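4.2 What the hand-held recordings contain

Most of the demonstrations in our cloth set were given with a hand-held gripper, a smaller share by remote control of the Idine arm. Earlier work on the Ukside policy treats the first kind as the better bargain: the person works at close to normal speed, no arm is needed, and the recordings are assumed to carry everything a robot would need in order to repeat the motion. We held the same view when we planned the collection in April. We are now less sure of it, and this section sets out why.

The set holds 172 demonstrations given with the hand-held tool. Each was reviewed by two readers, Iwona Tokarz and the second author, Perrine Rolland, working apart. They were asked to mark the stretches in which a third person, seeing only the wrist view, could tell where the cloth was and what the hand was doing to it. They agreed on most long stretches and disagreed on many short ones. The short ones matter more. A grasp on soft fabric takes a fraction of a second, and that is exactly when the fingers, or the material itself, come closest to the lens.

The readers also disagreed about what counts as the task. A light blue cloth on a tabletop is an easy case. A blue cloth draped over a large, pale, smooth ball, with a gloved hand pressed against the side, is harder. In such a view the ball takes up most of the picture and the cloth is bunched in the upper left. Tokarz marked stretches of this kind as usable and Rolland did not, and we were unable to write a rule that satisfied both.

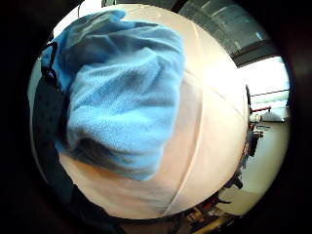
4.3 Does the view support the claimed skill?

It is common to report that a policy has "learned to fold" from data of this sort. We would ask for more care. A wide lens bends the table edge and squeezes whatever lies near the rim, so two cloth states that differ a great deal to the person may differ very little on the sensor. Rumpled fabric makes this worse. Where a towel has gathered into small creases, the corner that a person would look for first can be hard to find even in a still, and a policy trained on the recording gets no help from the fact that the person could feel it.

The Teltberg report, which we otherwise found useful, deals with this by adding more demonstrations. We tried the same. Going from a small subset to the full set improved the first reach toward the cloth and did almost nothing for what followed. One reading is that the reach depends on where the blue patch is, a thing any wide view gives cheaply, while the fold depends on layers and edges that the view often hides. We can't rule out a duller reading, that our network was too small.

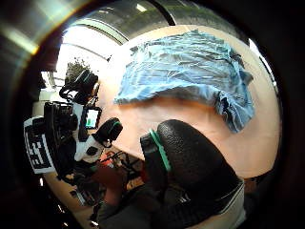 Figure 3. Wrist view during work with the hand-held kit: a crumpled light blue cloth on the tabletop, a black gloved finger with a green stripe in the foreground, and the sensor kit on the left hand.

Figure 3 also raises a point about bodies. The fingers seen in the recordings are a person's, inside a glove or a fingertip module. The Idine gripper is another shape and stands at another angle to the table. Masking out the hand is the usual answer, and we did so in one of our training runs. The mask removes the finger, but it can't restore the patch of cloth behind it, and with a finger this large in the foreground that patch isn't small. Published results seldom say how much of each picture was masked. We think they should.

4.4 Comparison with remote control

Demonstrations by remote control have the opposite faults. The operator sees through the robot's own cameras and moves the robot's own fingers, so nothing has to be translated afterward. They are also slow and, to our eyes, timid. Operators hovered, closed the gripper early, and pulled cloth sideways where a person with free hands would have lifted it. We collected fewer of these because people tired of giving them.

A fair comparison would hold the surroundings fixed, and ours did so only in part. The Sepúlveda protocol, which we followed for the arm, calls for a bare table and a plain backdrop. The hand-held sessions were looser. A blue towel might lie over a larger off-white cloth, with a plant against a bright window, a lit monitor off to one side, and cables across the table's edge.
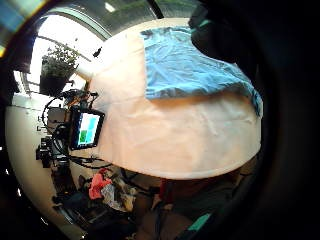
Whether such variety helps or harms is usually argued by taste. Those who favor it say that a policy raised on clutter will be sturdy in clutter. Our own check was modest. We ran 600 trials on the arm, split evenly between policies trained on the two kinds of data, and changed the cloth and the lighting between blocks. The policy trained on hand-held data reached faster and dropped the cloth more often. The one trained by remote control finished more folds, though its folds were poor by any household standard. When we moved a second cloth of similar color into view, both got worse, and nearly to the same degree. This is weak evidence for the sturdiness argument.

We don't conclude that showing a robot a task by hand is a mistake. It is quick, and for coarse motions it seems to be enough. What we doubt is the step from a pleasant hour of recording to a claim about skill with soft materials, when the recordings have not been checked for whether the relevant part of the cloth can be seen in them at all. In our set the check took 2 readers and a good deal of patience, and it changed which stretches we were willing to train on. The results in Section 5 use only the stretches that both readers accepted; those for the full set are listed alongside them.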